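Sumeo planner - frequently asked questions

Last updated 8/2/24

These questions came to us by mail and in the user forum. I have kept the answers short where I could. If your question is about licences or invoices, please write to the office and not to me, I only look after the planning and control software.

What does Sumeo do?

Sumeo takes a goal such as "open the drawer" and makes from it a sequence of motions for one arm or for two. It reads the joint states and the camera streams, it plans, and it sends the trajectories to your controller. It does not replace the controller. Your safety stops stay where they are, and Sumeo can not override them.

Which cameras do I need?

One fixed view over the table and one view at each wrist is the setup we test with. The planner will start with the fixed view only, but the last part of an approach will be less exact. From far away a thin handle is only a few pixels. From the wrist the same handle is large, and its edges can be matched well.
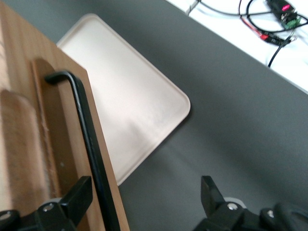 Mekdes Gashaw asks whether the wrist view alone would then be enough, as her group would like to save the cost of the fixed camera. My answer is no, at least not for two arms. The wrist view does not know where the other arm's elbow is. You can take this from the joint states, but loose cables are not in the joint states, and in our experience the cables are what makes trouble first.

How do I describe a drawer to the planner?

You write an object file with one prismatic joint. It needs the axis, the lower and upper limit, and a handle frame. If you leave out the upper limit, the planner will refuse the file. In versions before 2 it accepted the file and used a default, and this was a bad idea of mine. Some users pulled drawers off the end of the travel.

Please measure the limit by hand and enter it in millimetres. The field is called travel_max.

Why does the arm stop halfway through the pull?

There are three usual causes.

The first is the axis. When it is wrong by a few degrees, the drawer binds and the force on the gripper rises until the guard trips. Run the tool plandirton_fit. Plandirton is our small fitting package, and it will correct the axis from a short and slow pull.

The second is the force guard itself. The default is 60 newtons. For a light piece of furniture this is more than enough, so please do not raise it before you have checked the axis.

The third is the stale plan check. If the perception node gives no new pose for 700 milliseconds, the motion is paused. Look in the log for "pose too old".

Can one arm hold the drawer while the other one works?

Yes. Set the first arm to hold mode after the pull. It keeps its pose with low stiffness, so a small push from the other arm does not start a fight between the two. The planner then treats the holding arm and the open drawer as fixed obstacles for the second arm.

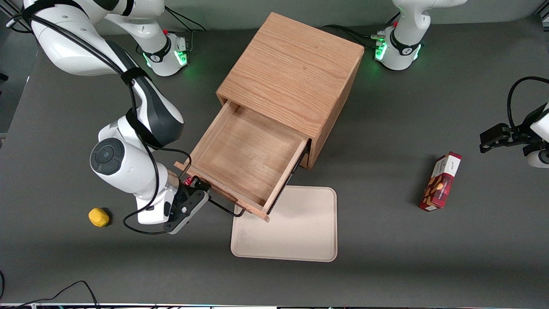

Hold mode has a limit you should know about. It does not notice when the fingers slip slowly along a surface. We compare the drawer pose with the hand pose every cycle, and when they drift apart you get a warning, but there is no automatic regrasp yet. It is planned for May.

Do I have to model every object on the table?

No. Objects without a model are taken from the depth data as simple boxes with a margin. For flat things such as trays the box is often too high, and the planner will make a strange detour over it. You can lower the margin for one region with the key ashour.flat_margin. (Ashour is the name of the collision module, it has no deeper meaning.)

Can I replay a session without the robot?

Yes, with Baltotico, our log viewer. Open the session folder and choose Replay. The viewer listens on port 1090, so please check that your firewall does not block it. The colour of the planned path changes to orange when the real path has left it.

Where do I report a bug?

Use the forum, and attach the session folder as a zip file. A screenshot of the error is nice to have, but I can not find a timing problem from it. Please also write which version you use - it is printed on the first line of the log.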